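Kandness Fantasy League Forum
Board: Rules and Administration
Thread: Proposed change to the waiver budget

Tetteh Owusu (League Secretary)
Posted Jul 15, 2025
Members are invited to comment on the following proposal before the draft in August. Each manager currently receives a waiver budget of 1000 points for the season. It is proposed that unspent points may be carried into the play-offs, subject to a limit of five claims per manager. Comments should be made in this thread.

Senex
I wish to record my objection. The budget exists to make managers choose between an early claim and a late one. A manager who loses two running backs in the opening weeks will have spent heavily, and would then meet opponents holding nearly the full 1000. I do not consider that fair.

Didier
I support the proposal. Under the present rule, points left over at the end of the regular season are simply lost, and several managers make careless bids in the final week for that reason. The limit on claims answers most of what Senex has raised. 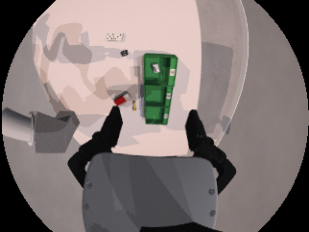
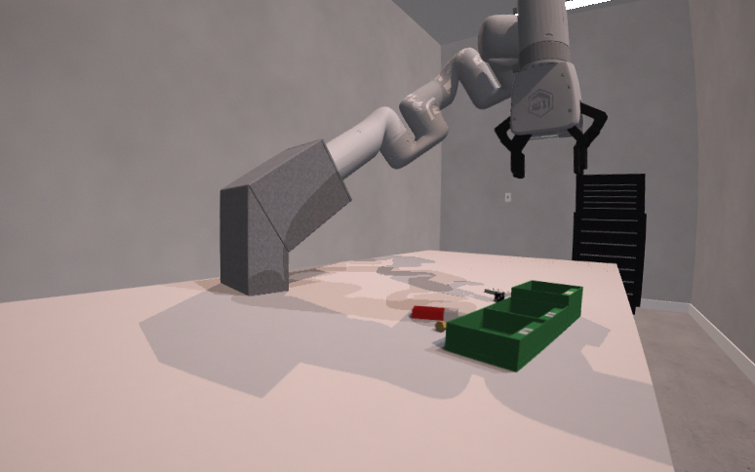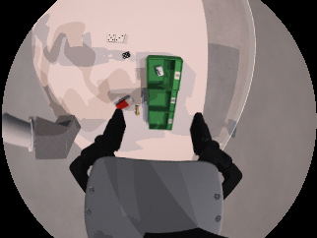 I would add that the tie-break should be settled at the same time. Equal bids are at present awarded to the lower-placed team, and this should continue in the play-offs using the final regular season table.

Senex
The limit restricts the number of claims and leaves their size untouched. A single bid of 900 would still secure the best player available.

Acheampong
Could the Secretary confirm whether traded points are included? Last season one manager held far more than the original allowance.

Tetteh Owusu (League Secretary)
Traded points would be included under the wording as it stands. I accept that this needs attention and will circulate a revised text with a cap on the amount carried over. Didier's point on the tie-break will be put as a separate vote.

Senex
Thank you. I shall wait for the revised text, although my objection stands for the present.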